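Wrist view policy drops peg insertion score when table texture changes
Sim & Control board, 5 replies

eticona
Hi all! I train an insertion policy in the Murnholm sim, and with the plain tabletop it was doing nicely over 300 episodes. Then I turned on texture randomization (wood grain, new lights, the lot) and it now finishes only 56 of them. Renders from the randomized set are below – two from the room camera, one looking down on the wood.

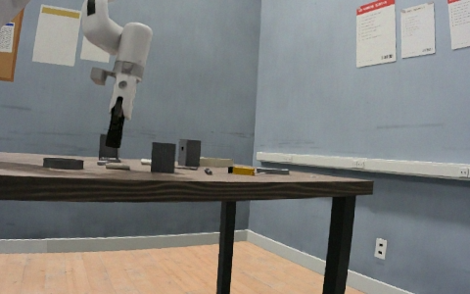
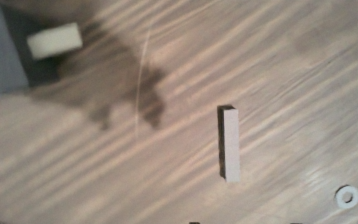
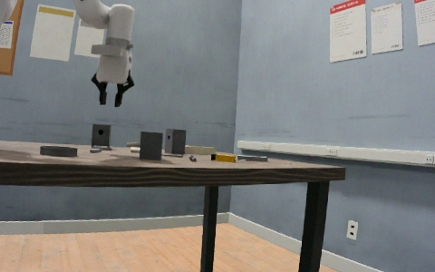
killian_g
Lovely renders! My money is on the shadows. In the top-down one the gripper-like shadow is darker than half the parts, so I'd soften the lights before touching the network.

severine.r
I have to disagree a little, Killian. Real lamps throw hard shadows too, and softening them only hides the trouble until you get to hardware. I'd look at the grain. Those diagonal streaks are strong, and a small encoder will happily latch onto them. Try freezing the texture and varying only the light, then swap.

killian_g
Fair enough, the swap test is cheap. I'd still bet you a coffee on the shadows.

fuseini_a
Eliécer, what image size goes into the encoder? And do you feed it both cameras or only the wrist one?

eticona
Only the wrist one, Fuseini. I'll start Séverine's swap test tonight with seed 9 and post the curves when they're done.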